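The Orange Job

I got the job at Bestex because I told them I was good with my hands, which was only true if you counted video games. Uthai Limsakul, who interviewed me, counted video games. He walked me down the hall to a little white room, sat me at a desk on the other side of the wall, and put a pair of handles in my palms. When I moved my hands, the arm next door moved too. I squeaked! Out loud, in front of my new boss!

"Pick up the fruit, put it in the basket," he said. "Then do it again. We need 200 good ones."

So that was me, all through January. The arm was called Slaoui (it was written on the crate it came in, and the name stuck) and it knew nothing. It would learn from whatever I did, so if I dithered, it would learn to dither. Uthai told me that on my first morning and then went off to lunch, and I spent the next hour being terribly aware of my own elbows.

My first 42 tries went in the trash. I squeezed too hard, or I came in too low and bumped the table, or I got the fruit up fine and then let go of it in the wrong place and watched it roll off toward the wall. You wouldn't believe how much there is to putting a thing in a basket. There's the reaching, sure, but there's also the little wait before you close your fingers, and I'd been doing that wait my whole life without once noticing it.

By the second week I was talking to it. "Okay, buddy, nice and wide, go around the stem." I had feelings about the stem. I had feelings about the basket too, if you want to know, especially the one strand that poked out on the left, which I kept meaning to snip and never did.

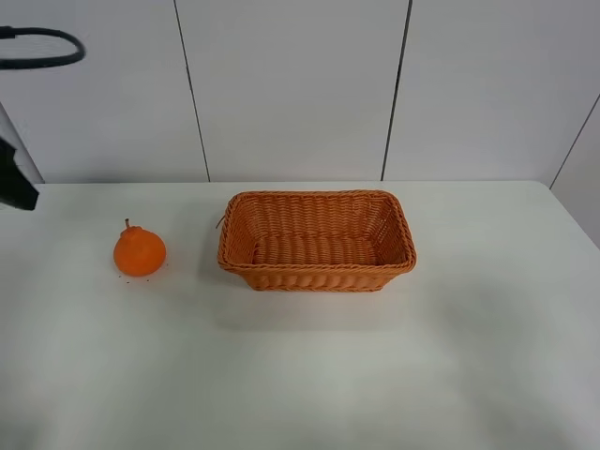

The orange fruit, the basket, and a bit of Slaoui, from the camera on its side of the wall.

My mother called from Mandemdale every night to ask what I did all day. I said I was a teacher. She was so pleased that I let it go for 3 whole phone calls, and then she asked what grade, and I had to explain. There was a long quiet on the line. "And is it a good student?" she said.

I said I'd find out.

The day we let it try by itself, Uthai made me take my hands off the handles and put them in my lap. I felt like I was at a piano recital. The arm swung out and stopped above the fruit, and it sat there for so long I thought something had come unplugged. Then it dipped a tiny bit to the left, came back up, and dipped again.

"What's it doing?" Uthai said. "Why's it doing that?"

I knew exactly why. I do that. I do it with doorknobs and coffee cups and the last cookie on the plate, a kind of hello before I grab hold. My grandfather in Stescombe used to do it with his chess pieces, and it drove everybody up the wall.

"I can train that out," I said. "Give me 2 days."

Uthai watched the gripper close and the fruit go up. He scratched his chin for a while.

"Leave it," he said, and went to get his sandwich.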